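Ustier Self-Storage, Building B
Walkthrough checklist with comments
Inspected by: Veronika Gulyás
Date: 2021-01-24

Marks: OK, FIX, or ASK (I was told it's fine and I'd like to see proof).

1. Front entrance and keypad. ASK
The office says codes are changed whenever a tenant leaves. I asked for the log and was shown a blank form. A blank form is not a log.

2. Exit signs, lit and readable. FIX
The one by unit 17 is dark. Last August's sheet says "bulb ordered." I'd like to know from where.

3. Exit doors open from inside without a key. OK
Tried both. The north door needs a shoulder. I'm passing it, but I don't expect it to get better by itself.

4. Fire extinguishers. FIX
Gauges in the green. The tags are all signed in the same pen with the same initials, including for months when the building was closed. Get Gál to come out and do a real service, and keep the invoice.

5. Hallways clear. FIX
Flattened boxes stacked against the electrical panel again. The tape on the floor marking the keep-clear area has worn off, so repaint it. Tape was a bad idea the first time.

6. Ceiling and roof leaks. ASK
Stain over the back stairs. The manager says it's old. I drew a pencil line around it with today's date, and we'll see how old it is.

7. Freight elevator. ASK
Plate says 3,000 lb. The paper sign inside says 400. These can't both be the working limit. Until someone from Arkonis puts it in writing, use the lower number.

8. Stair rails and treads. OK
Solid all the way up. One loose rubber edge on the second landing, glued while I was there.

9. Small items and work surfaces. OK
Covers cards, card holders, wallets and other small things on tabletops.

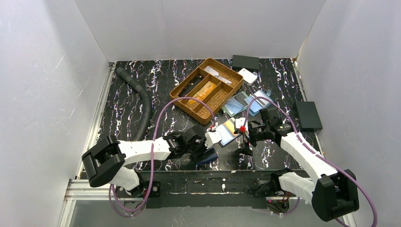
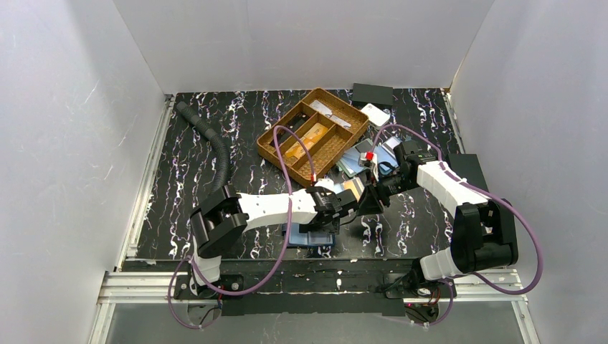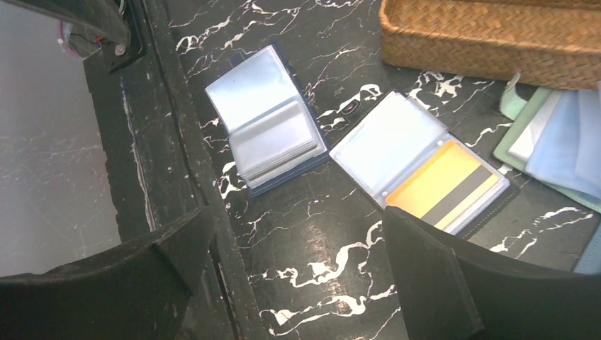
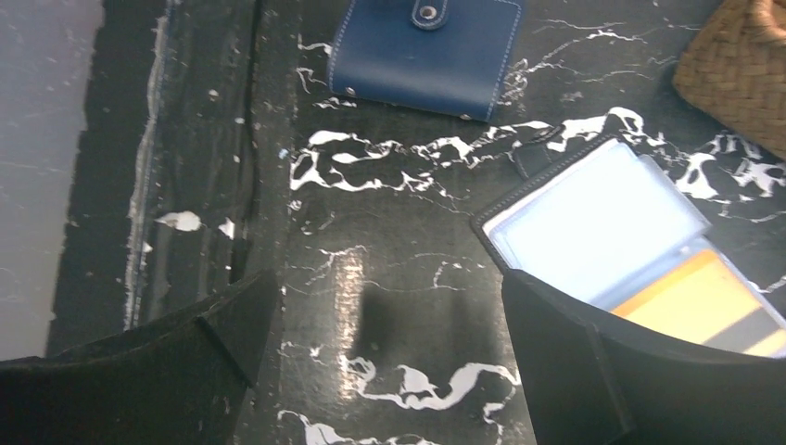 10. Smoke detectors. FIX
Pressed every test button I could reach. Two made no sound. "They're wired to the Stolludcombe office" is not an answer, so I called Stolludcombe, and they had no alarm on their end either.

11. Space heaters. FIX
One under the front desk, running off an extension cord. The last report says there are no heaters on site. It was warm to the touch when I found it. Remove it.

12. Tenant rules posted. OK
Posted, if small. The line about gasoline and propane should be at the top and not under the holiday hours.

Repairs so far have been quoted at $600. That seems low for a list this long, and I'd like to see what was left out. I won't sign off on items 2, 4, 10 or 11 from a phone call or an email. Someone needs to walk me to each one and show me.

V. Gulyás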